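Fusmont Technical Institute
Department of Automation Practice
Course Handout, Unit 2: Good Practice in Simulated Manipulation Work

Issued by Rochelle Treloar, Course Lead
Laboratory contact: Shayne Whitelaw
Revised 21/12/2024

Purpose of this unit

Students who have completed Unit 1 are expected to be able to load a scene, move the arm by hand controls and save a session. Unit 2 sets out the rules under which that work is to be done. They apply to all sessions run on the Viro workstations, whether or not the session is graded.

A simulated arm cannot hurt anyone. The department nevertheless requires the same discipline in simulation that it requires in the Furudgate workshop, where the physical arms are kept. Habits formed at the workstation are carried to the machine, and an operator who drives a simulated gripper through a wall without stopping to record it will be slow to stop a real one.

2.1 Knowing the view

The wrist view moves with the gripper. It shows the fingers at the bottom of the image, and the room may appear at any angle. Walls lean, and the direction that looks like "up" on the screen is seldom the direction of gravity. Before any motion command is given, the operator shall identify at least two fixed landmarks and state which way the gripper is facing in relation to them.

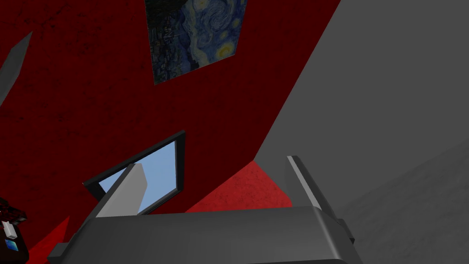

A landmark should be something that does not move during the task. Windows, wall hangings and the line where two large surfaces meet are all acceptable. Loose objects are not acceptable, even when they are large and easy to see. If only one landmark is visible, the operator shall turn the wrist slowly until a second is found, or change to the overview before going on.

Operators shall not correct a tilted view by rolling the wrist for comfort. The roll angle is part of the task record, and a change made only to level the picture will appear in the log as a deliberate movement.

2.2 Speed and approach

The travel limit for free motion is 750 millimeters per second. Within 60 millimeters of any surface or object the operator shall change to slow mode and remain in it until the gripper is clear again. The software does not enforce the second limit. It is the responsibility of the operator, and it is checked when the log is reviewed.

Fingers shall be opened before the approach begins and not during it. The width of the opening is to be chosen for the object named in the task sheet. Where an object is wider than the largest opening, the grasp shall not be attempted, and the session shall be marked "not feasible" with a short note.

2.3 Crowded surfaces

Many of the Marchetti practice scenes place several objects close together, sometimes against a wall or rail. In such cases the operator shall name the target aloud or in the session notes, and shall also name the nearest neighbor on each side. A finger that passes in front of an object in the wrist view is not necessarily near it. Depth shall be confirmed from the overview before the fingers are closed.

Flat items such as pictures require particular care. A picture may be fixed to the surface behind it or may be free to move, and its appearance alone does not settle the matter. The object list for the scene shall be consulted.
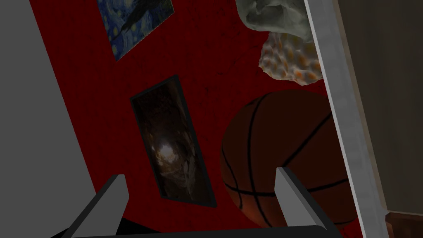 Figure 2. Wrist view of a crowded scene, with the right finger overlapping part of the basketball.

2.4 Contact and stopping

Unplanned contact is any contact between the arm and something other than the named target. When it occurs, the operator shall:

Stop all motion.
Record the time and the object touched.
Back away along the path of approach, in slow mode.
Confirm the position of neighboring objects before resuming.

Resetting the scene to remove an unplanned contact from the record is a breach of these rules. Resets are permitted only after the log has been saved — a second copy is not required.

2.5 Records

Each session log shall carry the operator's name, the scene name, the task sheet number and any departures from the rules above. Logs are to be filed before the operator leaves the workstation. Wrist views attached to a log shall be left as captured, without rotation or cropping.

Reading for the next meeting: Task Sheet 23, together with the notes on grasp planning. Students should bring one saved log of their own for review. Questions on access to the Viro workstations should be sent to Shayne Whitelaw.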